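Talk notes - Running a share house kitchen without a blow-up
Tenants' night, Gretmont Neighbourhood Centre, August 10, 2026
Slot is 14 min plus questions. Don't go over, the bond talk is straight after.

OPEN
Hi, thanks for coming out in the cold. Who's in a share house now? Who's left one over dishes? (wait for laugh, if none keep moving)
Me: 8 years of share houses, mostly Tillman end of town. Worst one was the terrace on Stomorside Road. Tell the cheese story, short version.
Main thing: most kitchen fights are money or space. Dirty dishes come third. Say that twice.

MONEY
Kitty. Everyone puts in 40 bucks a fortnight, same day as rent. Covers oil, rice, tea, dish soap, bin bags, loo paper. Nothing else.
Meat, booze, fancy yoghurt - your own.
Don't use a jar of cash. We did, it became parking money. Separate account, two names on it, everybody gets to see the statement.
Somebody always says "I don't drink tea". Let them take it up at the house meeting, not in the group chat at 11pm.
Big stuff (microwave, kettle): one person buys it and owns it. Never split a fridge four ways. My share of the Terkon Street fridge is still in Terkon Street.
If they ask about bills - not tonight, point to handout on back table.

SPACE
One shelf each in the fridge, one each in the pantry. Label the shelf, not the food.
Freezer is harder. Drawer each if you've got drawers, otherwise a bag each.
Bench: the rule that worked for us was nothing of yours lives on the bench overnight. Shared things can stay out if everyone agreed to them.
Go to slide.
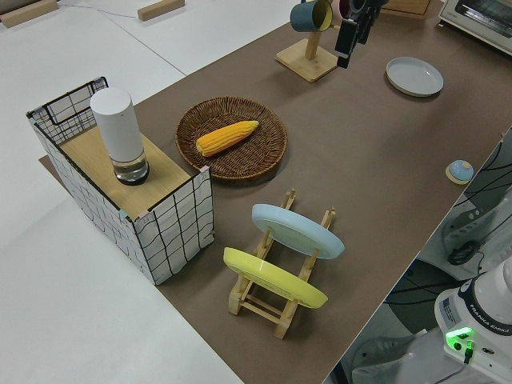 Photo: supplied, used with permission

Point at the dish rack first. Air drying counts as done, but only till the next person cooks. Whoever cooks next puts away what's in the rack. Sounds unfair, evens out over a month.
Then basket. Get stuff up off the floor and into something you can pick up and move. Inspection day you'll be greatful.
Corn - food left out with no label is fair game after a day. (ask room, hands up, they'll argue, cut it off after a minute)

DISHES
Rosters. Everyone makes a roster in January, it's dead by Easter. Fine.
What lasts: cook doesn't wash if it was a shared meal. Cook washes if they only fed themselves. That's the whole rule.
Soaking is not washing. One night max.
Have less stuff! Box up the spare mugs and put them under the house. Four people can't dirty 500 plates if you own eight.

WHEN IT GOES WRONG
Talk in person. No notes on the fridge - I've written them, felt great, made it worse.
Start with the thing you want changed. "Can the pan be done before bed" beats "you always".
Monthly meeting, with food, phones away. Half an hour tops.
If someone's moving out over it, sort the kitty and teh bond in writing before the boxes come out.
Skip this bit if running late: vegan housemate and the barbecue plate. Two plates, end of story.

QUESTIONS
Likely: couples (they pay two shares of the kitty, yes, two), guests who stay three nights a week, ants.
Ants - wipe the honey jar, then see handout.
Remind them sign-up sheet for the tenancy clinic is by the door. Grab my USB before leaving.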